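About Zomora

We're a small cookery school in Plollavcombe, and we teach people to cook the food we grew up eating. Dosas, dumplings, peanut stews, sambals, flatbreads — if somebody in our kitchen learned it from a parent or a nosy neighbour, it's probably on the timetable!

Peiyu Fan and Senyo Appiah started Zomora with 2 gas rings and a borrowed set of pans. Suryani Pillai joined the next spring to teach breads and pickles (her lime pickle class still fills up first), and Darmawan Hutapea now looks after everything fried, steamed or wrapped in a leaf.

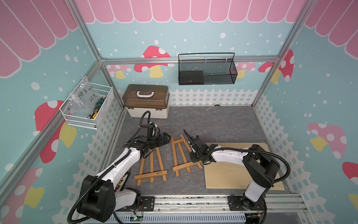 PLOLLAVCOMBE, May — Our new term is open for booking, and we're so pleased with it. There are 67 recipes in the course book this time, and Wian Lekota has tested every one of them on an ordinary home cooker. The evening class is on Wednesday at half past six, and you eat what you make, with seconds if there are any left.

Complete beginners are very welcome. We'll show you how to hold a knife, how to tell when mustard seeds are ready and how to rescue a batter that's gone too thin. If you already cook a lot, come for the regional weekends, where we spend two whole days on one style of cooking and argue happily about chillies.

More than 304 people have cooked with us so far, and plenty come back. Tell us about allergies when you book, bring an apron and a box for leftovers, and come hungry.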